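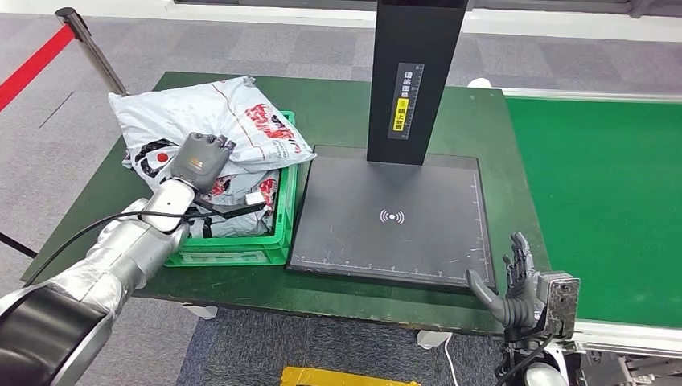
A green crate at the measuring table, with two white parcel bags in it.

Sending parcels through Dorkulcombe: your questions

These are the things people ask at the counter and by email. If your question isn't covered, ask at the desk or write to Vasilică Ciobanu, who looks after the parcel room.

What can I bring in?
Anything soft or boxed that fits in one of our crates and isn't on the carrier's banned list. Clothes, bedding, shoes, books and small household items make up most of what we send. We do not take plants, food that needs to be kept cool, aerosols or loose batteries. A battery fitted inside the item is usually fine, but tell us about it at the desk.

Do I need a box?
No. A plastic parcel bag is enough for clothes and other soft things. Use a box for anything that can crack or bend. We sell flat boxes at the counter in two sizes, and tape is free to use while you are here.

Can I reuse a bag that came from a shop?
Yes, if it is sound and closes properly. Printing on the bag doesn't matter. Old address labels and barcodes do, so peel them off or cover them completely before you come in. If two barcodes are showing, the parcel may be sent back to whoever posted it first. We see this most often in July, when people return things after the summer sales.

Thin carrier bags with open handles are not accepted as an outer layer. You can put one inside a parcel bag if you want to keep things together.

How full can the bag be?
Full enough that the contents don't slide about, with enough slack to fold the flap flat. Press the air out before you seal it. A bag that has been blown up like a cushion takes up more room and may be charged at the next size.

How do you work out the size?
By length, width and height, taken at the fullest point. Lumps and corners count. If you measure at home, lay the bag on a flat surface and let it settle first. Our measurement is the one used for the price, and we will show it to you before you pay.

Why is there a crate on my receipt?
Parcels for the same route are kept in one crate so they stay together. The crate number lets us find yours if you change your mind before collection. It isn't a tracking number and won't work on the carrier's website.

What are the routes?
Nondard is the local route and goes out every working afternoon. Skjelbred is for larger parcels and anything going overseas. Alau is the economy service. It is slower and doesn't include a signature. If you have no preference we will put you on Nondard where the address allows it.
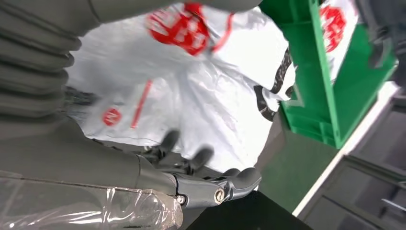

Straps, drawstrings and cords should be tucked in before you hand anything over. A loose loop catches on crate handles and on other people's parcels, and it can pull a seam open. If you are sending a bag with a long shoulder strap, unclip the strap and put it inside, or wind it round and tape it down.

Can I tie two parcels together?
Please don't. Tape and string come undone in the van and the second parcel then has no label. Put both inside a larger bag, or pay for them separately. Two parcels going to the same address can share a crate without being joined.

Where should the label go?
On the largest flat side, away from the seal. Smooth out the plastic with your hand first, as a crease through the barcode will stop it reading. Don't put clear tape over the barcode itself. If your label has come out faint, we can reprint it at the desk for 40p.

My parcel looks very crumpled. Does it matter?
Not for clothes and bedding. Creases in the outer plastic are normal. We will ask you to repack if there is a hole, a split seam, or something hard pushing through.

When is the last collection?
Parcels handed in before 3.30 pm go the same afternoon. After that they wait until the next working day. They are locked in the parcel room overnight.

Can I get my parcel back once I've left it?
Yes, up to the time the van is loaded. Bring your receipt. For example, if your receipt says crate 398, tell us that number and we can go straight to it. Once the van has left you will have to contact the carrier.

What if something is lost or damaged?
Tell us as soon as you know. We need the receipt, a photo of the outer packing and proof of what the contents cost. Keep the packing until the claim is settled. We handle more than 2,000 parcels in a busy month and cannot trace one from a description of the bag alone.

Can I have my crate back if I brought my own?
Yes, if your name is on it. The green ones are ours and stay here.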